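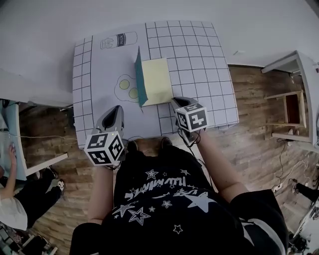
About Lurgate

Hi, I'm Maj-Britt Hovland, and I run Lurgate, a small notebook workshop in Lonham. I started it 13 years ago at my kitchen table with a bone folder, a borrowed press and way too much glue. These days we make some 3,000 notebooks a year (February is our quiet month, thank goodness!) and I still get silly-happy over a fresh stack of paper.

Our best-known book is the Jacquet, a plain everyday notebook meant for grocery lists, bad poems, whatever you've got. I'm picky about how pages turn. If a book fights you when you open it, it goes back to the bench and we try another binding, and yes, I've driven people nuts over this.

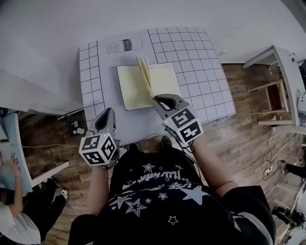 A pale yellow notebook, open on the milk bottle mat.

Wulan Tambunan joined me when we outgrew the kitchen, and she's the one with the eye for color. She talked me into the Corkano range after I'd said no to it for a whole winter, and I'm so glad she kept asking!

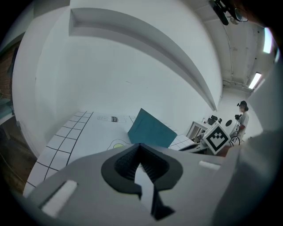 Wulan also looks after custom orders, so if you need 30 for a book club or a classroom, write to her and tell her what you'll use them for. Lined, plain or grid, we do them all. Mornings are the best time to catch either of us by phone.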